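Slide 4, emergency funds. Keep it short, ran over at Takagi

- start w/ the number: 3 months of bare bills, NOT 3 months of pay
- my own was 1,399 when the car died. pause here
- auto transfer, 200 each payday, seperate bank
- Trinness people will ask re: CDs. Fine for the second half, never the first
- grocery line is where most find the money. cook at home, 214 a month back in our budget

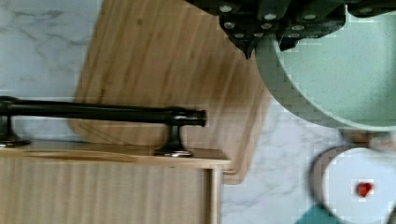
Slide 5: cutting board and green pan

then straight to debt vs savings, skip the poll if its past 2:30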